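Quiénes somos

Laltard es un laboratorio independiente de ensayo de pinzas, brazos ligeros, cámaras y controladores. Trabajamos para fabricantes que necesitan una medición externa antes de cerrar un diseño y para integradores que deben elegir entre varios componentes con fichas técnicas difíciles de comparar entre sí. No vendemos hardware, no cobramos comisión por recomendarlo y no distribuimos ninguna marca.

La mayor parte de nuestra actividad se concentra en la manipulación de materiales deformables: prendas de vestir, tela sin confeccionar, bolsas blandas, cables. Un cubo rígido admite un error de varios milímetros en el punto de agarre. Una camiseta doblada cambia de forma en cuanto se toca, y dos pinzas con idéntica fuerza nominal dan resultados muy distintos sobre el mismo borde de tejido.

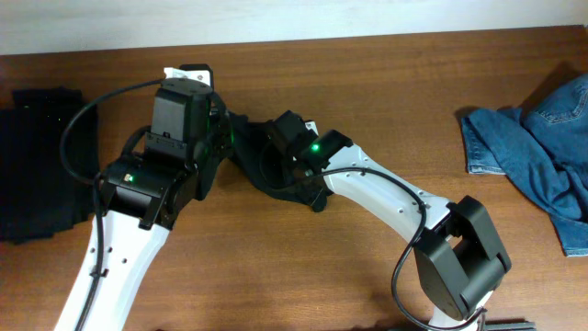
Texto: Rokeya Howlader, responsable de ensayos
Última revisión: 16/09/2025

El banco bimanual es la instalación que más horas acumula. Consta de dos brazos de eslabones blancos accionados por servomotores, colocados ante un tablero de madera y con una zona de trabajo compartida en el centro. En esa zona se ejecutan las pruebas de transferencia, en las que una pinza entrega el tejido a la otra, y las de tensado, en las que ambas sujetan la misma pieza. El cableado queda a la vista. Los cables forman parte de lo que se evalúa: un bucle demasiado corto limita el giro de la muñeca, y uno demasiado largo acaba enganchado en la tela.

Qué medimos

El protocolo básico para pinzas comprende 137 ciclos de agarre por configuración. Cada ciclo incluye aproximación, cierre, elevación, retención y suelta. Se registran la posición de los servos, la corriente consumida y el resultado, clasificado en 7 categorías que van desde el agarre limpio hasta la pérdida completa de la pieza. El agarre de más de una capa cuando se ordenó una sola tiene categoría propia, porque es el fallo que más perjudica a una línea de plegado y el que peor reflejan las pruebas con objetos rígidos.

En brazos medimos la repetibilidad con carga y sin carga, la holgura en cada articulación y la deriva térmica de los servos tras un periodo continuado de trabajo. En cámaras comparamos la estabilidad de la exposición, el retardo y el comportamiento ante tejidos oscuros. El negro mate sigue siendo el caso más exigente: los pliegues apenas generan contraste y los algoritmos de profundidad tienden a fundir la prenda en una sola mancha. Por ese motivo el juego de muestras contiene varias piezas negras, además de tela vaquera.

En controladores se mide la latencia entre orden y movimiento, la sincronización entre los dos brazos y la respuesta ante la pérdida de un paquete. Todos los valores se entregan con su dispersión. No publicamos medias aisladas.

Historia

El laboratorio nació como una sección interna de Pestow, empresa de automatización textil. Heledd Gethin y Siwan James montaron allí el primer banco para decidir qué pinza comprar, y el informe resultante circuló entre otros departamentos que tenían la misma duda. Cuando los encargos ajenos superaron a los propios, la sección se constituyó como empresa separada. Pestow sigue siendo cliente, en las mismas condiciones que los demás, y no participa en el capital.

El archivo de ensayos contiene 553 registros completos. Cada uno incluye datos en bruto, configuración del banco, versión del firmware y vídeo sincronizado. Los registros anteriores al cambio de protocolo se conservan, pero no se mezclan con los actuales en las tablas comparativas.

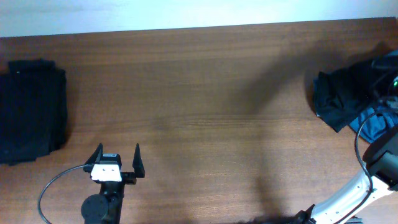
La geometría de los dedos es la variable que más consultas genera. Los dedos angulados entran bien bajo un borde levantado y rinden peor sobre una superficie plana y tensa; los paralelos se comportan al revés. La abertura máxima importa menos de lo que sugieren los catálogos. En tejido fino, el acabado de la punta y el ángulo de ataque explican casi toda la diferencia entre modelos.

Durante el mes de agosto ampliamos el juego de muestras a 37 piezas, numeradas y con ficha de gramaje, composición y número de lavados. Una muestra se retira cuando su rigidez a flexión se aparta del valor inicial más de lo permitido en el protocolo.

Equipo

Heledd Gethin: dirección técnica. Diseño de protocolos y revisión final de todos los informes.
Siwan James: mecánica. Montaje de bancos, adaptadores y bridas.
Rokeya Howlader: ensayos. Planificación, ejecución y archivo.
Jaruwan Jitpraphai: visión. Calibración de cámaras y análisis de imagen.
Cadi Rowlands: control y software. Mantiene Mideo, la herramienta interna que alinea el vídeo con la telemetría de los servos.

Cómo trabajamos

El cliente envía el componente con su documentación y un objetivo de uso. Antes de empezar se acuerda por escrito qué se va a medir y con qué criterio se considera superada la prueba. Ese criterio no se modifica una vez iniciada la serie. Si el componente falla, se detiene el ensayo, se documenta el fallo y se consulta al cliente antes de reanudarlo.

Los informes comparativos se publican en la serie Bellis, de acceso libre, siempre que el fabricante lo autorice. La autorización se pide antes de conocer los resultados y no puede retirarse después. Los encargos confidenciales no aparecen en la serie ni se citan como referencia comercial.

Para solicitar un ensayo conviene indicar el modelo, la tensión de alimentación, el protocolo de comunicación y el tipo de material que se va a manipular. También se admiten visitas técnicas al banco bimanual, previa cita con Rokeya Howlader.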